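Trelham Wallet Support
Ticket: Withdrawal stuck on "Pending"
Opened by: Ferhat Oral
Assigned to: Shireen Hlongwane
Opened: May 10, 2022
Priority: Normal

Customer's message
I sent 1000 USDT from my Trelham wallet to my Lulon account. The app took the fee and the balance went down, but the withdrawal still says Pending and Lulon shows nothing. I have restarted the app and logged out and in again. My last withdrawal in March went through without trouble.
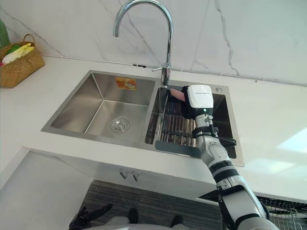 Checks made

1. Asked for the transaction hash. Customer has none, the field is blank in the app.
2. Checked the receiving address against the one on the Lulon deposit page. They match, and the network is correct.
3. Looked up the address on a block explorer. No incoming transfer, confirmed or unconfirmed.
4. Passed to Volkan Tatlı on the payments desk. He found the request in the outgoing queue with 70 others. None had been signed.

Note from V. Tatlı: the signing service lost its link to the node after the morning update. It kept accepting requests but did not send them on. Link restored, queue restarted in batches of 30. 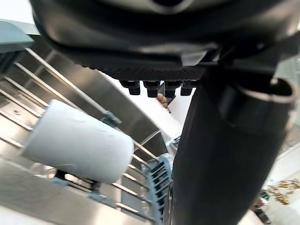
STATUS UPDATES

Shireen Hlongwane: Your funds have not left our hot wallet. Please don't cancel or send again, as a second request would be charged a second fee.

Ferhat Oral: OK. I now have a hash and 2 confirmations. Lulon says it wants more before it credits me.

Shireen Hlongwane: Thanks. I'll keep the ticket open until it shows in your balance.

Ferhat Oral: Credited in full. You can close this.

Status: Resolved
Follow-up: alert for unsigned requests, assigned to Shahram Shojaei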